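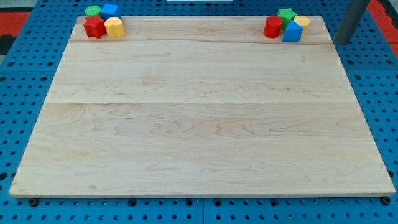
*Fig. 1. Glued board, three planks, on the blue work surface.*

## Why we picked glue

Our group spent most of the fall arguing about a bookshelf. Grandmont Hall wanted one for the reading room, Ludger Stüber (our shop instructor) wanted it built without a single screw, and the four of us wanted to pass the course – so we ended up studying wood glue, which turned out to be a much bigger subject than any of us had bargained for.

We made 60 test joints in pale scrap wood from the Kettler yard in Fikthorpe. Half were clamped overnight and the other half for 9 hours, and then each one was pulled apart on the old press in the basement. We had hoped to reach 3000 newtons on average. The overnight joints came in at 2822, and we were pretty happy with that, considering how uneven our first few glue-ups were!

The biggest lesson was about the edges. A joint planed the same morning held noticeably better than one left sitting over the weekend, and we lost a whole Tuesday redoing pieces before we caught on. Ludger had told us as much in the first week, and it is written in our notes, underlined.

## What we would change

We would label the offcuts right away, and we would write down the humidity every day (we only started in November). We'd also like to try end grain, which we left out completely for lack of time. The leftover joints are in the gray bin under the stairs, if next year's group wants them.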